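Section 6. Setting Up the Absentee Ballot Intake Station

Read section 5 first if you haven't. This part covers the Juntunen envelope scanner, the Wumgate log-in and the first test batch. Does NOT cover counting. Counting is section 9 and a different room.

Times are for a two-person team. One person can't do this alone, the log-in needs two passwords from two people.

6.1 Before you plug anything in

1. Check the seal number on the scanner case against the seal sheet. Both people read it out loud. Both initial.
2. If the numbers don't match, stop. Don't open the case. Call the clerk's office and write down the time.
3. Cut the seal, put the cut seal in the small clear bag, bag goes in the red folder. Not the trash.
4. Take out scanner, power brick, gray network cable, the feed tray and the roll of labels. The feed tray is wrapped in foam in the lid and gets missed a lot.
5. Table has to be level and at least an arm's length from the public rail. Observers stand behind the rail, they can watch everything, they can't touch anything.

NOTE: Counties that got their units in the January shipment have a black power brick in place of the gray one. Same plug, same thing.

6.2 Hooking it up

1. Feed tray first. Slides in until both tabs click. If only one clicks it will scan crooked and reject good envelopes.
2. Gray cable from the port marked LOCAL to the station laptop. Never to a wall jack. The laptop has wifi removed, don't let anybody "fix" that.
3. Power brick into the surge strip, strip into the wall.
4. Turn on the scanner, wait for steady green. Then the laptop. In that order -- the other way around the laptop doesn't see the scanner and you start over.

CAUTION: Don't move the scanner while the light is blinking. It is lining up the read head and you'll get a code 18 (see 6.5).

6.3 Logging in to Wumgate

1. First person types their name and password. Screen goes yellow.
2. Second person types theirs. Screen goes white and the menu comes up.
3. The two people must not be from the same party. The software checks this against the worker list you loaded in section 4. If the list is old it'll lock you out even if you are fine.
4. Pick INTAKE. Not REVIEW, not EXPORT.
5. Type the precinct group from your assignment card. Leading zero counts.
6. Print the zero report. It should say zero recieved, zero accepted, zero held. Both sign it, tape it to the inside cover of the log book.

Five wrong passwords locks the station for an hour. No way around it, so slow down when typing.

6.4 Test batch

The test deck comes in a blue envelope marked Fedolico. 13 envelopes. These aren't real ballots and must never end up in a real bin.

1. Square up the stack, flap side down, address facing you.
2. Press RUN TEST. If you press RUN by mistake press CANCEL right away and write it in the log.
3. The scanner should accept nine and hold four. The held ones are: no signature, wrong county, barcode torn, already recieved.
4. Check the screen against the printed key in the blue envelope, line by line.
5. Matches -- sign the key and go on to 6.6. Doesn't match -- clean the glass with the dry cloth and run it one more time. Second failure, you're done, switch to the backup unit.
6. Put the test deck back in the blue envelope, tape it shut, both initial across the tape.

NOTE: The signature check only looks for ink in the box. It doesn't compare signatures. Comparing is done by people at the review table, see section 7. Voters ask about this constantly, so please get it right when you answer.

6.5 Codes you'll see

Code 6 -- feed tray empty or envelope stuck at the mouth. Open the front door, lift it out, don't pull sideways.
Code 13 -- label roll out. Spare is in the lid pocket.
Code 18 -- read head out of line. Power off, wait one full minute, power on. Leave it alone till green.
Any other code, write it down with the time and call support at Amurance. The number is on the sticker under the scanner, so copy it to your log book before you need it.

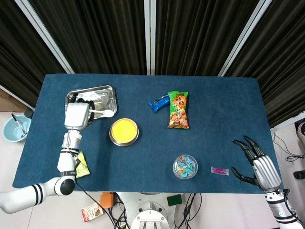 6.6 Starting the real intake

1. Bring bins over one at a time. The next bin stays sealed untill the one before it is closed out.
2. Each bin holds up to 500 envelopes. Feed in small stacks, a thumb's width or so. Big stacks double feed.
3. Held envelopes drop in the lower slot. Empty it after each stack and put a yellow slip on every one with the reason printed on screen.
4. When the bin is done press CLOSE BIN. Compare accepted plus held to the number on the transport form.
5. Off by even one, rerun the whole bin as RECHECK. Don't just rerun the held ones.
6. Sign, reseal, new seal number in the log. Next bin.

CAUTION: Never open an envelope at this station. If one arrives already open, do not look inside, put it in a clear sleeve and mark it ARRIVED OPEN.

6.7 Breaks and end of day

Short break: press LOCK, both people leave or both stay. Screens don't get left with one person.

End of day: close the open bin, print the day report, two copies. One goes on the wall by the door, one in the red folder. Laptop off, then scanner. New seal on the case. Day report total must equal all bin totals added up, do it by hand, with a pencil.

Go to section 7, Signature Review.

Filed under: Poll Worker Resources | Vote by Mail | Equipment Guides

3 comments

Đạt Đoàn
6.3 step 3 got us. We had the old worker list loaded and sat there locked out most of the morning. Maybe put a reminder at the end of section 4?

precinct_peg
What if the label roll runs out in the middle of a stack? Do we rerun the stack or just keep going

Đạt Đoàn
@precinct_peg it keeps its place. Change the roll, press RESUME. We did it twice and the bin total matched both times.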